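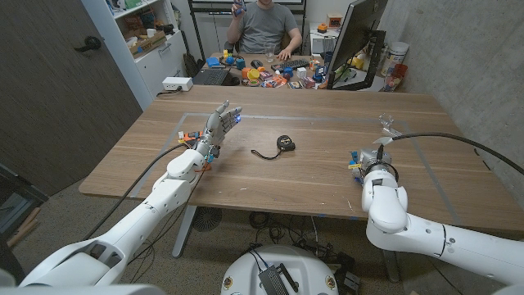
Two-arm cell: hand side drifts off its taught positions after warm-up, gripper side doesn't

Asked November 17, 2023 in Robot Arms & Benchtop Cells
Viewed 83 times

I look after a two-arm bench cell at Rivedley. Left arm has a five-fingered hand on it, right arm has a plain gripper, and the two share one table with a taped-out work area. The job is picking up small hardware and passing it across. The gripper behaves like a public servant: slow, predictable, home on time. The hand is the trouble.

From a cold start it goes where it was taught. After 64 cycles or so it begins closing a few millimetres shy of the object, always toward the thumb side. If I park it, go for lunch and come back, it is good as gold again, which makes me look a fool whenever I fetch someone to witness the problem.

What I've tried so far:

Re-homed the left arm. No change.
Re-ran the finger calibration from the Hollovine utility. Better for a morning.
Swapped the wrist cable for the spare. No change, and now I don't trust the spare either.
Checked the base bolts with a torque wrench. All fine.

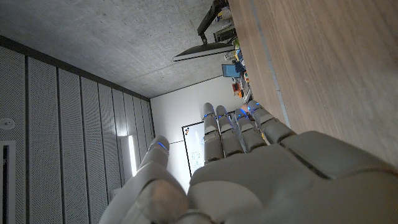

The fingers themselves open and close evenly when I jog them one at a time, and the status lights stay blue the whole way through, so as far as the controller is concerned life is beautiful. No faults in the log. The wrist camera was remounted in August after somebody (me) overtightened the old bracket and split it. I did redo the camera calibration afterwards, cold, first thing in the morning, and was quite proud of it.

Is this the hand, the arm or the camera? I'd rather not send the hand back to Filtel if I can help it. The last return was gone so long I'd started to forget what it looked like.

– tapedbench

2 answers, sorted by votes

Answer 1 (accepted)

My money is on the cable and the camera bracket, in that order, and I'd leave the hand alone until you've ruled both out.

You swapped the cable but you didn't say whether you changed how it's routed. A thick cable tied down hard behind the wrist stiffens and relaxes as the arm works, and it pulls on whatever it is tied to. If that happens to be anywhere near your bracket, you have built a very slow joystick. Give it a generous loop at the wrist, tie it to the forearm and never to the hand, then run the wrist through its full rotation by hand with the power off. If you feel it tug anywhere, there's still not enough slack.

Then do the camera calibration again, warm. Run 200 cycles with nothing to pick up, stop, and calibrate straight away before it has a chance to cool down and look innocent. Motors near the wrist heat the mount, the mount moves a whisker, and a whisker at the bracket is a few millimetres out at the fingertips. Calibrating cold means you've taught it a colour of sky it only sees at dawn.
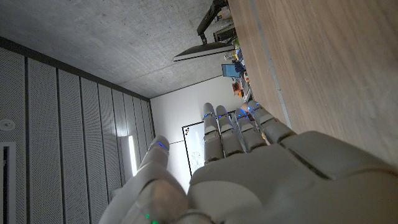 Do I need to re-teach every position once the camera has been recalibrated?

Only the ones that rely on the camera. Positions stored as plain joint angles, such as park and home, don't use the camera offset and can stay as they are. Check one or two of the pick positions at low speed before you let it loose on the rest.

A few other things while you have the covers of your patience off. Mark the bracket screws with paint pen so you can see whether they've crept. Write the calibration date on the arm log, along with whether it was done warm or cold. And pick one object as your reference and stick with it. Changing the test object halfway through is how I lost most of a winter.

– Gervásio Lacerda

Answer 2

had same thing on a Garrido arm, it was the table. one leg was short. put a beer coaster under it, fine ever since

– millwright_86

Comments on Answer 1

tapedbench: Rerouted the cable this afternoon with a proper loop. It had been zip-tied right across the bracket, by a person whose handwriting is on the tag and who is also me. Going through the warm calibration next.

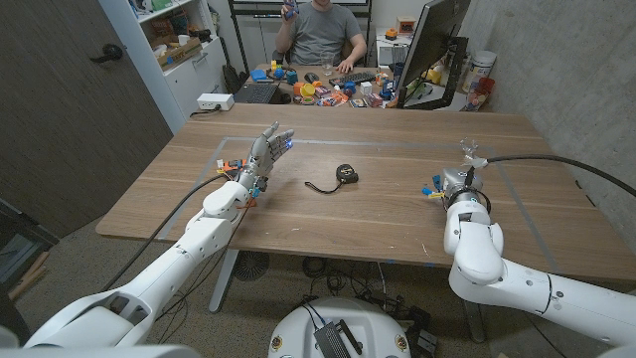

The tape measure has been promoted to reference object and stays inside the tape, in the middle, until I say otherwise. I'm running the left arm up to it from the same approach each time and writing down the miss before I touch any settings. Cold figures are done. Will post the warm ones when I have them.

Gervásio Lacerda: Good. Note the direction of the miss as well as the size. If it still leans to the thumb side with the cable free, it's the bracket.

tapedbench: And if it leans the other way?

Gervásio Lacerda: Then try the coaster.

millwright_86: told you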